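Home Talks Reading Groups Contact

Speaker notes: reading a family saga as history
4 min read

Start with the book in hand. Say the title, The Salt Ledger, and that it follows one household in the river town of Otville through three generations. It is a novel. The author worked from a real kind of record, the shop account book, and I want to spend most of the talk on that.

Slide 2. What an account book looks like. A name, a date, what was bought, what was owed. The one behind the novel's first part has 1109 entries. Read two aloud: the nails, then the candles. Pause after the candles. People usually want to know why a family bought so many in one month, and the novel gives its own answer in chapter four.

Don't give away chapter four.

Slide 3. The store itself. In the book it is called Drelum and stands at the ferry landing. Customers pay in grain, in days of work, and now and then in coin. Explain store credit briefly. Ask if anyone's grandparents bought this way.
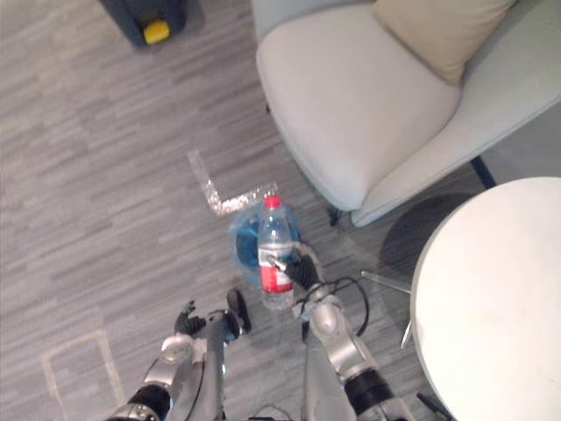 Slide 4. Who gets left out. Married women rarely have a page of their own in the ledger. Their purchases sit under a husband's name. The novelist handles this by giving the middle section to a wife, Book Two, 61 pages, all in her voice. I think it is the best part of the book. Read the paragraph on the boat to Jiseck, page 23 of that section. Go slowly, the sentences are long.

Slide 5. Where I think it goes wrong. The last section moves too fast. Twenty years pass between two chapters, and the debt that mattered so much is settled in a line. Say this plainly and move on. If someone disagrees, take it in questions.

Slide 6. Practical things. Arumugam Press has a paperback out in November. The first printing was 2800 copies and the library has two of them, both with a waiting list. The reading group meets at 7 p.m. in the upstairs room. Bring your own copy if you have one.

Questions. Likely ones: is the family real (no), is the town real (no), did the author see the ledger in person (yes, the afterword covers it).

If there is time left, read the last page.

12 shares 3 comments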